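에틱(Etik) 생활직물 사용 조사 참여 가구 모집

2022년 5월 11일 게시

생활용품 조사 업체 에틱에서 가정용 수건과 행주의 사용 습관을 알아보는 조사에 참여할 가구를 모집합니다. 조사는 6월 한 달 동안 각 가정에서 진행되며, 수건 제조사 올텔라(Oltelar)의 의뢰로 이루어집니다. 아래 내용을 끝까지 읽고 신청해 주시기 바랍니다.

조사 개요

조사명은 '가정 내 수건 및 행주의 사용, 세탁, 건조 습관 조사'입니다. 참여 가구는 올텔라가 제공하는 수건과 행주를 평소 쓰던 방식 그대로 사용하고, 정해진 날에 기록지를 작성합니다. 제품 홍보나 후기 작성을 목적으로 하는 체험단이 아닙니다. 블로그나 사회관계망에 글을 올릴 의무가 없고, 조사 기간 중에는 오히려 올리지 않으셔야 합니다.

올텔라는 이번 조사 결과를 내년도 제품의 두께와 짜임, 고리 위치, 세탁 안내 문구를 정하는 데 사용합니다. 에틱은 가구별 응답을 묶어 집계한 자료만 의뢰사에 전달합니다.

지난 조사에서는 온라인 설문만 진행했고 3,451명이 응답했습니다. 설문에서는 수건을 몇 번 쓰고 세탁하는지, 어디에 말리는지, 언제 버리는지를 물었습니다. 응답자가 기억에 의존해 답하는 문항이 많아 실제 사용과 차이가 있을 것으로 보았고, 이번에는 가구 수를 줄이는 대신 날마다 기록하는 방식으로 바꾸었습니다. 지난 설문에 응답하신 분도 신청할 수 있습니다.

모집 대상

다음 조건을 모두 충족하는 가구를 모집합니다.

신청일 기준 만 19세 이상인 대표 응답자가 있는 가구
대표 응답자가 집안의 세탁을 직접 하거나 다른 가구원과 나누어 하는 가구
집 안에 세탁기가 있는 가구 (건조기는 없어도 됩니다)
6월 중 연속하여 5일 이상 집을 비울 계획이 없는 가구
한국어로 된 기록지를 읽고 작성할 수 있는 가구
국내에 거주하며 택배 수령이 가능한 가구

가구원 수에는 제한이 없습니다. 혼자 사시는 분도 신청할 수 있습니다. 영유아가 있는 집, 반려동물이 있는 집, 기숙사나 공유주택처럼 세탁기를 다른 사람과 함께 쓰는 집도 신청할 수 있으나, 공용 세탁기를 쓰는 경우에는 신청서의 해당 칸에 표시해 주십시오. 세탁기가 집 밖에 있고 건물 안 공용 세탁실을 이용하는 경우는 위의 세탁기 조건을 충족한 것으로 봅니다.

빨래방만 이용하는 가구는 이번 모집에서 제외됩니다. 수건과 행주를 집에서 빨고 말리는 과정을 기록하는 것이 조사의 주된 내용이기 때문입니다.

다음에 해당하는 분은 신청하실 수 없습니다.

본인 또는 가구원이 섬유, 세제, 세탁기, 건조기 관련 업체에 근무하는 경우
본인 또는 가구원이 시장조사 업체나 광고 업체에 근무하는 경우
최근 8개월 안에 에틱의 다른 가정 방문 조사나 기록 조사에 참여한 경우
면섬유 또는 염료에 알레르기가 있는 가구원이 있는 경우

설문조사에만 참여한 이력은 세 번째 항목에 해당하지 않습니다.

참여자가 하는 일

조사는 준비 주간, 기록 기간, 마무리 면담의 순서로 진행됩니다.

준비 주간에는 물품을 받고 기존에 쓰던 수건과 행주를 따로 보관합니다. 버리지 마시고 조사 기간 동안만 사용하지 않으시면 됩니다. 욕실과 주방에 놓인 발수건, 걸레, 운동용 수건은 그대로 쓰셔도 됩니다. 받은 물품은 첫 사용 전에 한 차례 세탁해 주십시오. 이때 섬유유연제를 쓸지 말지는 평소 습관을 따르면 되고, 썼는지 여부만 기록지 첫 장에 적습니다.

기록 기간에는 일주일에 5일, 하루 한 번 기록지를 작성합니다. 어느 요일에 쓸지는 참여자가 정합니다. 하루치 작성 시간은 길지 않습니다. 그날 누가 어떤 수건을 썼는지, 손으로 빤 것이 있는지, 세탁기에 넣은 것이 있는지, 어디에 걸어 두었는지를 표시하고, 냄새나 촉감에 대해 적을 것이 있으면 빈칸에 씁니다. 적을 것이 없으면 비워 두셔도 됩니다.

손세탁 기록은 별도의 장에 합니다. 세탁기를 돌리지 않고 세면대나 싱크대에서 헹구어 짠 경우가 모두 해당됩니다. 세제를 썼는지, 비누를 썼는지, 물로만 헹구었는지를 구분하고, 짠 뒤에 펴서 널었는지 접어서 걸었는지를 적습니다. 지난 설문의 자유 응답란에 손으로 짜는 방식에 대한 의견이 많이 들어와 이번에 문항을 새로 넣었습니다. 비틀어 짜는지, 눌러 짜는지, 접어서 짜는지 중에서 고르시면 됩니다.

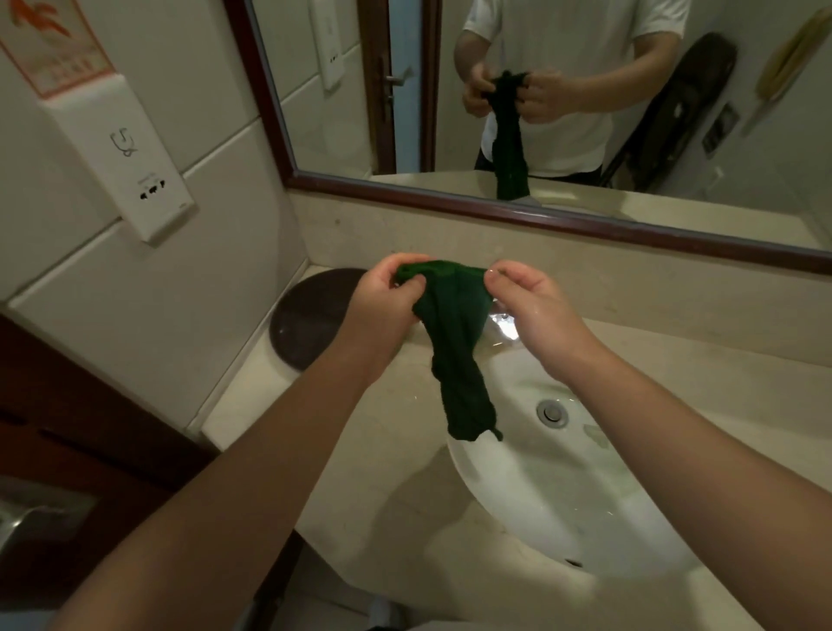

세면대 위에서 비틀린 짙은 녹색 천을 양손으로 잡은 모습

손세탁을 전혀 하지 않는 가구도 참여할 수 있습니다. 이 경우 해당 장에 '없음'으로 표시합니다. 조사에 맞추려고 평소 하지 않던 손세탁을 하실 필요는 없습니다. 마찬가지로 기록하는 동안 세탁 횟수를 늘리거나 줄이지 말아 주십시오. 한 수건을 며칠씩 쓰는 집이라면 그대로 쓰시고 그대로 적어 주시면 됩니다. 응답 내용에 따라 사례금이 달라지지 않습니다.

마무리 면담은 전화로 진행합니다. 면담원은 기록지를 미리 읽고 전화를 드리며, 기록지에 적힌 내용 중 뜻이 분명하지 않은 부분과 물품의 상태 변화에 대해 묻습니다. 통화는 참여자가 동의한 경우에만 녹음하고, 동의하지 않으면 면담원이 받아 적습니다. 녹음에 동의하지 않아도 참여에는 불이익이 없습니다.

제공 물품

선정된 가구에는 다음 물품을 보내 드립니다.

세면 수건
목욕 수건 2장
주방용 행주
기록지 묶음과 필기구
반송용 봉투

세면 수건과 행주의 수량은 가구원 수에 따라 다릅니다. 신청서에 적은 가구원 수를 기준으로 보내므로, 6월 중 가구원이 늘거나 줄 예정이면 신청서에 함께 적어 주십시오. 색상은 고를 수 없습니다. 같은 가구 안에서도 짜임이 다른 제품이 섞여 있을 수 있으며, 귀퉁이에 번호표가 박음질되어 있습니다. 기록지에는 이 번호를 씁니다. 번호표를 떼지 마십시오. 번호표가 저절로 떨어진 경우에는 운영 담당에게 알려 주시면 대체 표시 방법을 안내해 드립니다.

조사가 끝난 뒤 세면 수건과 목욕 수건 가운데 지정된 번호의 것만 반송하고, 나머지는 참여 가구에서 계속 쓰셔도 됩니다. 반송 대상 번호는 마무리 면담 때 알려 드립니다. 반송품은 세탁하고 완전히 말린 상태로 봉투에 넣어 주십시오. 택배비는 에틱이 부담합니다.

사례

기록지를 모두 제출하고 마무리 면담을 마친 가구에 사례금을 드립니다. 금액은 선정 안내문에 적혀 있으며, 안내문을 받은 뒤 참여 여부를 결정하시면 됩니다. 사례금은 대표 응답자 명의의 계좌로 지급하고, 관련 법령에 따라 세금이 공제될 수 있습니다. 상품권이나 현물로 바꾸어 드리지는 않습니다.

중도에 그만두는 경우에는 제출한 기록지의 주 수에 따라 나누어 지급합니다. 한 주치 기록지를 다 채우지 못한 주는 계산에 넣지 않습니다. 그만두실 때 사유를 밝힐 필요는 없습니다만, 사용하지 않은 물품은 반송해 주셔야 합니다.

빠뜨린 날이 있더라도 나중에 짐작으로 채우지 마시고 빈 채로 두십시오. 기록 기간 전체에서 2일까지는 빈 날이 있어도 모두 제출한 것으로 인정합니다. 그보다 많아질 것 같으면 운영 담당에게 미리 연락해 주십시오.

신청 방법

에틱 누리집의 '참여자 모집' 게시판에서 신청서를 작성합니다. 전화나 우편으로는 신청을 받지 않습니다. 신청서에서 묻는 내용은 다음과 같습니다.

대표 응답자의 이름, 생년, 연락처
거주 지역(시, 군, 구까지)
가구원 수와 연령대
세탁기의 종류(드럼, 통돌이, 기타)와 공용 여부
건조기 유무
주로 수건을 말리는 장소
평소 수건을 교체하는 주기
6월 중 집을 비우는 날짜

상세 주소와 계좌 정보는 선정된 뒤에 따로 여쭙니다. 신청 단계에서 상세 주소나 계좌번호를 묻는 전화나 문자를 받으셨다면 에틱에서 보낸 것이 아니니 응답하지 마십시오.

한 가구에서는 한 명만 신청할 수 있습니다. 같은 가구에서 여러 건이 들어오면 먼저 접수된 신청서만 남깁니다. 부모와 자녀가 따로 사는 경우는 서로 다른 가구로 보고 각각 받습니다.

접수는 5월 안에 마감하며, 지역별 인원이 차면 해당 지역은 먼저 닫힐 수 있습니다. 닫힌 지역은 신청서의 지역 선택 칸에서 고를 수 없게 표시됩니다.

선정 기준

선착순이 아닙니다. 가구원 수, 주거 형태, 건조 방식이 한쪽으로 몰리지 않도록 나누어 선정합니다. 지난 설문의 응답자는 건조기가 있는 집의 비율이 높았습니다. 이번에는 실내 건조대나 베란다를 쓰는 집, 욕실에 그대로 걸어 말리는 집의 신청을 기다립니다.

선정 결과는 신청한 모든 분께 문자로 알려 드립니다. 선정되지 않은 이유는 개별로 안내하지 않습니다. 선정 가구 중 참여를 취소하는 곳이 생기면 예비 가구에 순서대로 연락드리며, 예비 가구 연락은 물품 발송 전까지만 이루어집니다.

개인정보 처리

신청서와 기록지는 에틱이 보관합니다. 물품 배송은 오라크자이(Orakzai) 물류에 위탁하며, 배송에 필요한 이름, 주소, 연락처만 전달합니다. 올텔라에는 이름과 연락처, 주소가 전달되지 않습니다. 기록지의 빈칸에 적으신 문장은 개인을 알아볼 수 있는 부분을 지운 뒤 보고서에 인용될 수 있습니다. 인용을 원하지 않으면 기록지 첫 장의 해당 칸에 표시해 주십시오.

선정되지 않은 분의 신청서는 물품 발송이 끝난 뒤 폐기합니다. 다음 조사의 안내를 받고 싶은 분은 신청서 마지막 칸에 동의해 주시면 연락처만 따로 보관합니다. 이 동의는 언제든 철회할 수 있습니다.

유의 사항

제공 물품은 판매하거나 다른 사람에게 주지 마십시오. 일부는 아직 시중에 나오지 않은 시제품입니다. 조사 기간 중 제품의 사진을 공개된 곳에 올리거나 짜임, 번호표 내용을 알리는 일도 삼가 주십시오.

물품을 사용하다가 피부에 이상이 생기면 곧바로 사용을 멈추고 운영 담당에게 연락해 주십시오. 이 경우 중도에 그만두더라도 사례금은 전액 지급합니다. 짙은 색 제품은 처음 몇 차례 물이 빠질 수 있으니 흰 빨래와 나누어 세탁하시기 바랍니다. 다른 빨래에 물이 든 경우에도 기록지에 적어 주십시오.

삶는 세탁은 평소에 하시는 가구만 하시면 됩니다. 삶은 날짜와 번호를 적어 주십시오. 락스 등 표백제도 마찬가지입니다. 수건이 찢어지거나 올이 풀린 경우에는 그 상태로 보관하고, 버리지 말아 주십시오.

자주 들어오는 문의

집에 손님이 와서 수건을 쓰면 어떻게 적습니까.
'가구원 외' 칸에 표시하시면 됩니다.

가구원 중 한 사람이 기존 수건을 계속 쓰고 싶어 합니다.
신청서에 적어 주십시오. 나머지 가구원만으로 참여할 수 있는 경우가 있습니다. 이때는 그 가구원을 뺀 인원에 맞추어 물품을 보냅니다.

기록지를 휴대전화로 작성할 수 있습니까.
이번 조사는 종이 기록지만 씁니다. 세탁기 옆이나 욕실 문 안쪽에 붙여 두고 쓰는 방식을 전제로 만들었습니다. 손글씨가 어려운 분은 신청서에 적어 주시면 큰 칸으로 인쇄한 기록지를 보내 드립니다.

대표 응답자가 아닌 가족이 대신 적어도 됩니까.
됩니다. 누가 적었는지를 해당 날짜 옆에 표시해 주십시오. 다만 마무리 면담은 대표 응답자가 받으셔야 합니다.

수건을 주방에서, 행주를 욕실에서 써도 됩니까.
평소 그렇게 쓰신다면 그대로 쓰시고 사용 장소를 적어 주십시오.

세탁기가 고장 나면 어떻게 합니까.
수리될 때까지의 날짜를 적고, 그동안 어떻게 세탁했는지를 손세탁 장에 이어서 기록합니다. 그동안 빨래방을 이용하셨다면 빨래방이라고 적어 주시면 되고, 참여가 취소되지는 않습니다.

조사 결과를 받아 볼 수 있습니까.
집계가 끝나면 참여 가구에 요약본을 우편으로 보내 드립니다. 의뢰사에 제출하는 보고서 전문은 공개하지 않습니다.

문의

신청과 선정에 관한 문의는 에틱 누리집의 문의 게시판을 이용해 주십시오. 비공개 글로 남기실 수 있습니다. 선정된 가구에는 운영 담당의 직통 번호를 물품 상자 안의 안내문으로 알려 드립니다. 물품이 도착하지 않았거나 상자가 젖은 상태로 온 경우에는 개봉하지 말고 먼저 연락해 주십시오.

주관: 에틱 가정조사팀
의뢰: 올텔라
배송: 오라크자이 물류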